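Prindo Will Mend the Thing in Your Junk Drawer, Whatever the Thing Is

Household repair service opens a second counter in the Desura district and begins accepting items "in a bag"

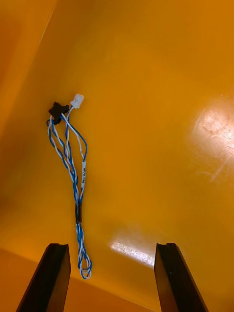

DESURA, November – Prindo, the repair service for household goods that cost too much to throw away and too little for anyone else to fix, announced today that it will open a second walk-in counter on the ground floor of the old Georgiou department store building. Doors open Friday at 8 a.m. Coffee will be served until the machine gives out, at which point it will be taken to the back and looked at.

The new counter will accept small kitchen appliances, lamps, fans, radios, hair dryers, sewing machines, clocks and most toys that make a noise. It will also accept toys that used to make a noise, although parents are asked to discuss this among themselves first.

Prindo has run its original counter on the north side of town for four years. In that time the most common reason customers gave for not bringing something in sooner was embarrassment. People had already tried to fix the item themselves. They had taken it apart on the dining table, put it back together, and found themselves holding a screw. A good many then put the item in a closet and bought another one.

The Desura counter has been set up with those customers in mind. Under a new arrangement called the Bag Rate, Prindo will take in any item that has been partly or completely disassembled, at the same price it charges for one that arrives whole. Staff will not ask what happened. The intake form has been shortened to remove the question "Has this item been opened?" and the box marked "Please explain," which ran to several pages in some cases and once included a drawing.

"We have seen a blender come in as a blender, and we have seen a blender come in as a shoebox," the company said. "The shoebox takes a little longer. We would still like to have the shoebox."

Pricing

An assessment at the Desura counter will cost $4, payable when the item is dropped off and taken off the final bill if the customer goes ahead with the repair. No repair will cost more than $70 including parts. If the work can't be done for that amount, Prindo will say so, return the item, and offer an opinion on whether it was any good in the first place. Customers may decline the opinion by checking a box.

Most jobs will be ready within a week. Jobs that need a part ordered will take longer, and customers will receive a text message when the part ships, when it arrives, and when it proves to be the wrong one.

Hours are 8 a.m. to 6 p.m. on weekdays, with a shorter day on Saturday. The counter will be closed on Sunday so that the public can go on breaking things undisturbed.

About the Inda shelves

Visitors to the new location will also find the first public version of Inda, Prindo's catalog of salvaged parts. Inda began as a wall of coffee cans with masking tape labels, several of which said "misc." and one of which said "other misc." It now covers roughly 1,000 kinds of knobs, feet, hinges, plugs, belts, switches, lids and dials, all taken from appliances that were past saving, then cleaned and sorted.

Shoppers may go through the shelves without bringing in a repair. Anyone who has spent a weekend searching for the one oven knob that fits will understand the appeal, and anyone who hasn't is welcome to keep walking. Knobs are sold singly. Lids may be tried on at the counter, provided the customer has brought the pot.

Parts on the Inda shelves are tested where testing makes sense. A switch can be tested. A rubber foot has to be taken on trust.

Evening classes

Beginning the week after opening, the Desura counter will host an evening class at 6:30 p.m. for people who would like to get further than the dining table next time. Each session sticks to one subject. The first four are:

Lamps, and why yours flickers
Toasters, and where all those crumbs have been going
Zippers, which are not electrical but come up constantly
Reading a manual you have already thrown away

The classes are free. Places are limited to the number of chairs, and the chairs are themselves former repairs, so attendees are advised to sit down with some care. Bring your own broken item if you have one. If you don't, one will be provided.

The building

The Georgiou building has stood at the corner of the Desura market square for as long as most of its neighbors can remember, and for much of that time its ground floor sold gloves. Prindo has kept the long glove counter, which is the right height for leaning on while receiving bad news about a toaster oven. The 41 small drawers behind it have been kept as well. One does not open. The repair staff have been informed and have formed opinions.

There is a ramp at the side entrance and free parking behind the building for 20 minutes, or for as long as it takes to explain that you need help carrying a sewing machine.

What Prindo does not take

The Desura counter can't accept microwaves, gas appliances, anything with a lawn attached, or phones. It also can't accept items belonging to a spouse who doesn't know they have been brought in. This last rule was added after a difficult afternoon involving a record player.

About Prindo

Prindo repairs household goods at two counters and answers its own telephone. Media inquiries may be made in person at the Georgiou building during opening hours. Reporters with a faulty voice recorder should allow extra time.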